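Flolden: pictures from the kitchen planner work
Tainá Coutinho, 2023-04-30 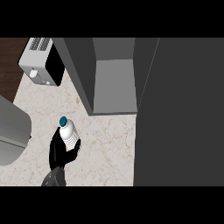

Flolden is our planner for pick and place tasks in a kitchen. It takes a goal in plain words, for example "bring the bottle to the counter", and it makes a list of small motions that the arm controller can follow. We started it inside the Paiva project and moved it to its own repository when other people began to ask for it. I collect in this page the notes that I normally send by mail after each round of tests, so the new members of the group can find them in one place.

Most of the work is done in simulation. The view you will meet most often is the one from the wrist, looking down at the hand and at the counter behind it. I prefer this view to the one from the side. When a grasp is bad, I see it first from the wrist.

In the kitchen view at the top, the gripper has the white water bottle with the blue-green cap, over the marble counter. The toaster stands on the upper left side and the large dark panel fills the right.

Some notes that belong to this view:

Grasp choice. The planner gives a score to every candidate grasp and keeps the best 60 for the collision check. Before, we kept 800, and the check was taking more time than the whole motion. Kelly Cavalcanti made the comparison and the success rate stayed the same, so we now use the small number everywhere.

Bottles. A bottle can be held at the body or close to the cap. For us the lower body is better when the next step is to place it standing, and the neck is better when the next step is to put it in a narrow shelf. The planner did not know this in the first version. Now the score of the grasp includes the next step of the plan, and you can turn this off with the option next_step_cost.

Large flat panels. A plain dark surface close to the camera gives very little for the perception module to work with. Jumer, our segmentation tool, sometimes joined such a panel with the empty space beside it, and then the planner wanted to move the elbow through a closed cabinet. Daniyal Bhutto corrected it by taking the border from the depth channel and not only from the color. Please update Jumer before you report a bug of this kind.

Black bands. The wrist view is wider than it is high, and we fill the top and bottom with black to get the square input that the network expects. If you write your own loader, mask these rows. One of our students trained for two days without the mask and the depth near the bands was wrong everywhere.

Marble. The veins of the stone were detected as thin objects in the old version, mainly the long ones. We added a minimum height over the counter plane and this problem is gone in all kitchens that we tried. The price is that a very flat thing, like a sheet of paper, is now ignored. Cremilda Honorato is looking for a better solution.

Replanning. If the pose of the held object changes more than a small limit between two steps, the planner stops and makes the rest of the plan again. The limit was too strict in April and the arm stopped all the time. The present value is in the file limits.yaml, with a comment that explains how we got it.

Results. The last full test had 1,591 episodes in simulation, with 3 random seeds. The table with the results for each kitchen is in the repository, in the folder reports. The most common failure is still the placing of tall objects near a wall, and after it comes a wrong label from Jumer.

In June we will connect Flolden to Pleroson, the controller that Adalberto Tavares maintains, and I will open a new page for those pictures. If you want to run the bottle task yourself, use the main branch and read the install notes first, the order of the steps is important. Questions can go to me or to Kelly.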